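The Long Way Round a Kitchen Sponge

There is a drawer in my kitchen that holds nothing but cloths. Some are old tea towels cut into quarters, some were once pillowcases, and one began life as a christening gift from an aunt who believed in good linen. I have been wiping things with them for most of my adult life and had never given them a moment's thought until I moved to Neves, where the houses are small and damp and everybody has an opinion on how a kitchen ought to be cleaned.

Neves sits at the bottom of a valley with 2,779 people in it and two shops that sell bleach. In November the mist comes down by four in the afternoon and the windows run with water until bedtime. You learn to keep something dry within reach. My neighbours on one side swear by newspaper, which does bring glass up beautifully if you don't mind black fingers, while the family on the other side will have only chamois leather, kept in a jar with the lid off so that it can breathe.

I went about asking, as one does in a new place, and was lent a great many things. A bundle of muslin arrived on the step one Wednesday, tied with string. Somebody at the bakery pressed a stiff little brush on me for the grouting, and I am very fond of it still. The old cloth mill at Branditz, a short bus ride up the road, sells its offcuts from a table by the gate at 109 to the bundle (they do count them, I've been told), and I came home with far too many and had to give up a second drawer.
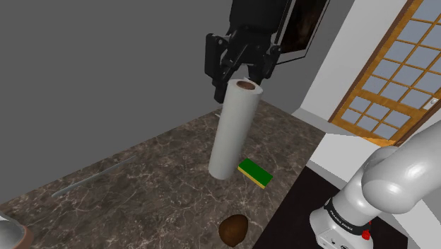
Page 46

Kitchen paper was where the arguments started. Half the street regards it as a wicked waste and the other half couldn't fry an egg without it, and both halves had plenty to say over the garden wall. I sit somewhere in the middle. I like a sheet or two for bacon, and for the sort of spill you would rather not meet again in the wash. For everything else I go to the drawer.

What I have come to enjoy is the washing. My machine is an elderly Drastix with a boil setting that takes 220 minutes from start to finish – long enough to walk to Branditz, have a pot of tea and catch the bus home. The cloths go in grey and smelling of onions and come out soft as anything. I peg them along the passage when it's wet, which in Neves means most days, and the whole house smells of soap until supper.

I did try to be modern for a while. There is a soap made by a firm called Neltuneo that comes as a powder you mix yourself, and I made up a bottle with great care and then left it on the windowsill with no label. A visitor watered the geraniums with it. They have recovered, more or less, though the one on the left has never quite forgiven us and leans away from the glass.

The christening linen is down to its last good corner now. I keep it for the wine glasses, and it gets washed by hand in the sink with a bit of plain green soap, then dried flat over the back of a chair.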